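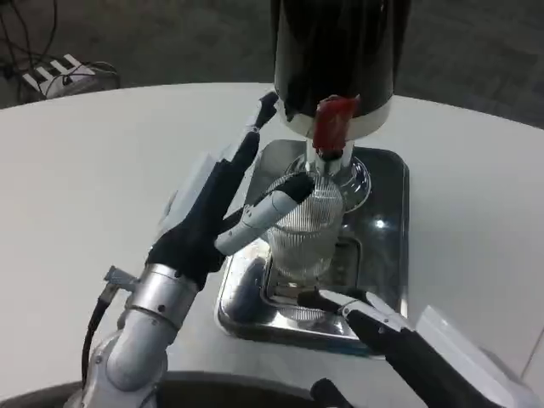 Whole-house descaler instead of a softener – anyone had one past the first year?

gritty_taps
Tuesday, May 21, 2024
We're on a well and the water is hard enough that I replace the shower head more often than my toothbrush. A plumber came out and quoted us for a Clidine, one of those electronic units with coils you wrap around the main. No salt, no drain line, no backwash. He says it will protect the water heater and we won't have to touch it. The price is fine, but I can't find anything about them that wasn't written by someone selling them. Has anyone had one long enough to open up a heater afterward and look?

basementbob5
Did he test your water before he quoted you? If he didn't, I'd stop there.

gritty_taps
He looked at the kettle.

saltbag
So that's a no. Get a hardness test, and get iron done at the same time if you're on a well. Iron will foul things up whichever way you go, and I've seen what it does to softener resin.

On the coils, I had a Plakon on my last house for 2 years. Same idea, different box. When I drained the heater there was as much grit in the bottom as before. Sold the house with it still blinking on the wall.

ridgeroad_well
Going to disagree with saltbag. We've had a Janora since we redid the basement and the crust on the faucets wipes off now. It used to need vinegar and a putty knife. Still spots on the glasses, I'll give you that. My wife is happy and I don't haul bags.

saltbag
Did you change anything else when you redid the basement?

ridgeroad_well
New heater, and we turned it down some. Also PEX instead of the old galvanized.

saltbag
Well, there you go. Lower the temperature and you get less scale. I'm not saying the Janora does nothing, I'm saying you can't tell from that.

ridgeroad_well
And you can't tell from one Plakon on one house either.

saltbag
Fair.

basementbob5
What does the warranty say? The Clidine sheet I was handed had a 100 day money back deal, but you had to ship it at your own cost and include a "water report," and it didn't say what kind. I passed.

gritty_taps
Mine says 30 days. Same brand, so either they changed it or my plumber is working from his own paper. I'll ask him.

tank_half_full
Whatever you pick, flush the heater and check the anode. Ours had never been looked at and there was hardly any rod left on the wire. That heater wasn't going to be saved by coils or by salt.

gritty_taps
Never done the anode. Is that a job for a regular person?

tank_half_full
Yes, if you can get it to break loose. Power or gas off, water off, let some out of the tank first. Bring a long breaker bar. If it won't budge, don't keep leaning on it, call somebody.

basementbob5
Somebody other than the kettle guy.

gritty_taps
Update: picked up a test kit from Miah Supply on the way home. Plumber called back about the warranty and said he'd "have to look into it." Holding off on the Clidine until I have the numbers. Will post them when I do.

ridgeroad_well
Post the iron too. I'm curious how it compares with ours.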